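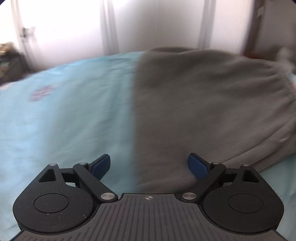
Department of Textile and Domestic Studies | Student Projects
Folding Knitwear on a Bed: Project Report
Group members: Deisy Paucar, Tadeo Olivares, Eulalia Godoy
Supervisor: Jayson Lagman
Submitted 23/11/2020

1. Purpose
The project set out to write a folding method for heavy knitted trousers that can be followed in a bedroom with no table. Most printed guides assume a hard, flat surface. A bed gives under the hand, and the sheet moves with the garment.

2. Materials
The work was done on a bed covered with a light blue sheet. The garment reported on is a pair of grey sweatpants with a ribbed elastic waistband and side pockets. No board or folding frame was used. The target was a rectangle that fits a Varmont drawer insert, which is 300 mm wide inside.

3. Method
The garment is spread on the sheet and smoothed from the waist towards the cuffs. One leg is laid over the other with the seams matched. Pocket bags are pushed flat before the first fold, as a bunched pocket shows through every layer above it. The length is then reduced by successive folds, and the stack is pressed with an open hand after each.

Sheet wrinkles were left alone during folding. Pulling the sheet tight was tried in June, and it dragged the lower layer out of line.

4. Results
The folded stack is a neat rectangle, close to twice as wide as it is deep when viewed from the foot side. The waistband lies along the right edge, folded back on itself. It is the thickest part of the stack. Small wrinkles remain in the top layer. They were judged acceptable for drawer storage. The pocket opening stays visible beside the waistband and its edge lies in a curve. The printed sheet, with its mushrooms and the words "I love you too", was a poor background for judging straight edges.

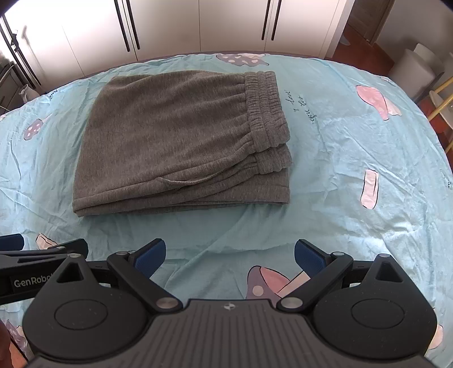 5. Limitations and further work
Only one weight of knit was tested. Maximiliano Herrera has suggested repeating the method with a plain sheet and a thinner fabric. The thickness at the waistband also needs attention, as two stacks placed the same way round will lean. Alternating the waistbands left and right should correct this, but it has not yet been measured.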